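Fresh Batteries and Faded Labels: My Summer in the Parts Room

9 Sep 2025
Paloma Delacroix

When I signed up for the work placement course I pictured myself in an office with a plant and a nice view, and what I got was the parts room at Zinlow in Ondham, which has neither. I want to say right at the start that I ended up loving it. Zinlow repairs pumps and small motors for farms and greenhouses, and the parts room is where every seal, belt, washer and bearing lives until one of the mechanics needs it. My supervisor was Harriet Dunleavy, who has run the room for a long time and who can put her hand on a gasket without looking. My teacher at Jastcombe, Mr. Benavides, asked each of us to find one small problem at our placement and try to make it better, and to write up what we did whether it worked or not. This is my write-up, and I'm afraid it is longer than he asked for.

How I picked my problem

My first idea was to rearrange the shelves. Harriet was very kind about it, but she pointed out that the mechanics find things partly by habit, and if the fan belts moved there would be a riot. So for the first week I just followed people around with a notebook (I recommend this, you learn a lot and people are pleased to be asked). The room has 487 bins, and each bin has a barcode label on its front lip. When a mechanic takes something out, they scan the label with a handheld, type in how many they took, and go. At least that is the plan.

What I saw was that people quite often skipped the scan. Sometimes they were in a hurry, and sometimes the label was so faded or greasy that the scanner wouldn't read it. But a surprising number of times they picked up a handheld, found it dead, picked up the next one, found that dead too, and wrote the part on a scrap of paper to be entered later. You can guess how many of those scraps got entered later. I found one under the drinks machine!

So I had two problems that looked like one problem. I talked it over with Mr. Benavides on the phone and he said to do both if I thought I had the time, but to keep them apart in my notes so I could tell which one had done any good. That turned out to be very good advice and I only partly followed it, as I'll explain further down.

The labels

I started with the labels because they seemed easier. I took a clipboard and a handheld and tried every bin in the room, top shelf to bottom, which took me most of four afternoons with breaks for my knees. Out of the whole room, 326 labels read on the first try. The others needed a second or third go, or a wipe, or had to be held at some silly angle, and 53 of them wouldn't read at all no matter what I did. Most of the bad ones were on the bottom shelves near the bench where the grease guns are kept, so no mystery there.

Edivaldo Furtado, one of the mechanics, lent me his trick for getting old labels off, which is to warm them with a hair dryer and then pull very slowly, low and flat. If you pull upward they tear and you are left with a gummy patch that collects dust forever. I printed new ones on the stock with the clear coating, and stuck them a little higher on the lip where a hand doesn't rub against them every time somebody reaches in. I got faster as I went along. The first dozen or so are crooked, and if you ever visit Zinlow you'll be able to tell exactly where I began.

I replaced some 186 labels altogether, which includes quite a few that still worked but looked as though they wouldn't last to the winter. Harriet let me decide which ones, and I probably replaced a few too many, but it felt wonderful to see a whole row looking clean.

The batteries

The handhelds were harder, and more interesting. Everybody had a theory about why they were always dead. Edivaldo thought the batteries were old. Nima Taheri, who works the evening shift and is very patient with questions, thought people were putting the handhelds down next to the charger and not in it. They were both right as far as I could tell. Over two weeks I wrote down each time somebody came to the desk with a dead one, and what we found when we looked. Often it had simply spent the night on a shelf. Other times it had been charging since morning and still gave up before lunch.

There were spare batteries all along, as it happens, in a drawer underneath some packing tape. Hardly anyone used them. When I asked why, the answers were a bit sheepish. A couple of people weren't sure how the back came off and didn't want to be the one who broke it. One person had been going at the screws with a screwdriver, and had given up halfway, and told me this in a whisper.

That gave me my idea, which was a plain one-page card kept on the desk, showing how to change a battery, and a simple rule about where the used ones go. I wrote the first draft in one evening and I thought it was terrific. It had eleven steps. Lyle Rosenthal, who does the deliveries and so comes to the room fresh, tried to follow it while I sat on my hands and said nothing. He got lost at step three. I had written "turn the unit over and release the cover toward you," and he very sensibly asked which way "toward you" was once he had turned the thing around to look at it.

The second draft was better but still too wordy (a fault of mine, as you will have noticed). For the third draft I sat down at the desk and worked through it in the order your hands go, and crossed out everything that wasn't something you do or something you look for. I also fixed one way of laying the handheld down and used it for the whole card, so that "top" would mean the same thing from the first line to the last.

The third draft said this:

Finish your entry and switch the handheld off.
Lay it face down on the desk with the scanner window pointing at the wall.
Take off the back cover and put it to the right.
Lift out the battery. Put it in the red tray.
Take a battery from the green tray. Look at the contacts. If they are dirty, give it to Harriet.
Seat the new battery flat, then put the cover back on.
Switch on and scan any bin to check.

Seven lines, and it fits on half a sheet. Lyle got through it without asking me anything, and then he wanted to do it again, which I took as a compliment.

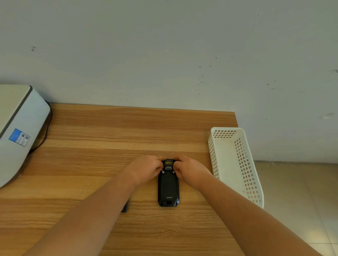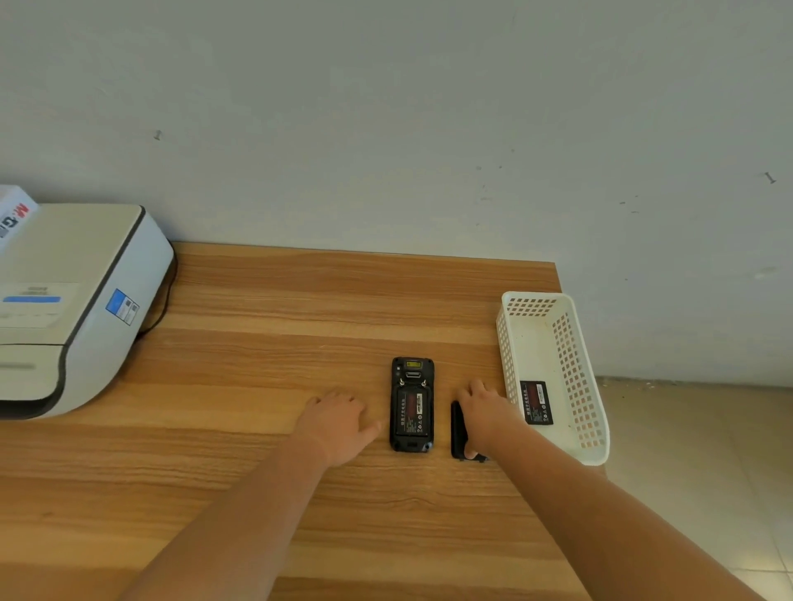

The word that gave me the most trouble on the whole card was "top." A handheld has a top when you hold it to scan, and people think of the screen side as the top as well, and once it's lying on a desk there's a third opinion. In the end I tied it to the little yellow scanner window, which is easy to find even with the unit on its face, and after that the rest of the wording fell into line. The two silver screws just below the window got their own sentence in small print, "Leave the screws alone," in honor of the person who whispered to me. I had also planned to say "the battery is black," but so is the handheld, and so is the cover lying next to it, so I changed that to "look for the red band on the label," and people found it right away.

What happened afterward

I wish I had a beautiful chart for this part. What I have is my notebook. In my last two weeks the scraps of paper nearly stopped, and Harriet said her Friday corrections took her one cup of coffee when they used to take her two. The spare batteries came out of the drawer and into the trays and people did use them. The red tray filled up faster than I expected, and it sat full over one whole weekend until I thought to ask who was supposed to charge them. We hadn't given that job to anybody. Nima took it on for the evening shift, and I added a line to the bottom of the card with a pencil.

Here is where I have to own up about Mr. Benavides's advice. I was supposed to finish the labels, wait a bit, and only then put out the card. But I got excited, and the card went on the desk while I still had the bottom shelves to do. So I can't really say how much of the improvement came from the labels and how much from the batteries. If I did it over, I'd leave a clear week in between, and I'd write down the missed scans shelf by shelf so I could see whether the new labels made a difference where the old ones were worst.

I also never settled Edivaldo's question about the old batteries. I put a dot of paint on each one so they could be told apart, and started a sheet for how long each lasted, but it only has a few days on it. Harriet has kept the sheet going. She says I can come back in November to look at it with her and help decide which batteries ought to be replaced, and I have already asked for the day off from my Saturday job.

Thank you to Harriet for putting up with my questions, to Edivaldo for the hair dryer, to Nima for the charging, and to Lyle for getting lost at step three. The card is still on the desk, now with tape over the corners, and the file for it is saved on the parts room computer under "battery card 3" in case anyone needs to print another.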